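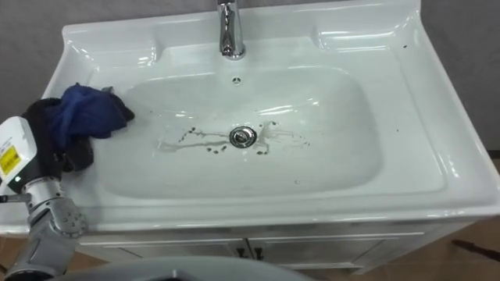 The Bathroom Sink Does Not Need a Product

I have now read three articles this fall telling me to clean my sink with a special spray, and I remain unpersuaded. The latest recommended a ceramic polish from Nendska and a 40-page booklet to go with it. For a bowl!

A one-piece top with a basin molded in is about the easiest thing in the house to keep decent. A damp cloth, a drop of dish soap, then a dry wipe. The specks that collect by the drain stopper are mostly grit and whatever came off somebody's hands. They don't call for chemistry.
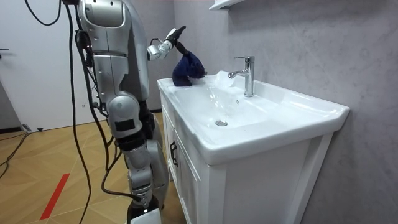
What they do call for is somebody starting at the back. Jean Menzies, who cleaned rentals in Tultard for years, taught me to do the rim behind the faucet first and the bowl last, and I've never seen a label mention it. Labels like the bowl. It photographs well, and you can charge for it.

I'll grant the polish people one thing: gloss shows every streak under a bright ceiling light. But I tried their bottle in August on half of my own sink and plain soap on the other half. My husband couldn't tell which was which, and neither could I.

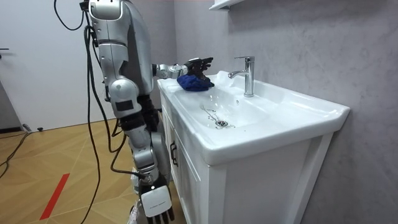 Does it matter what kind of cloth you use?

Less than the packages claim. An old cotton T-shirt works fine if it's clean. Wash it often and skip the fabric softener, which leaves a film.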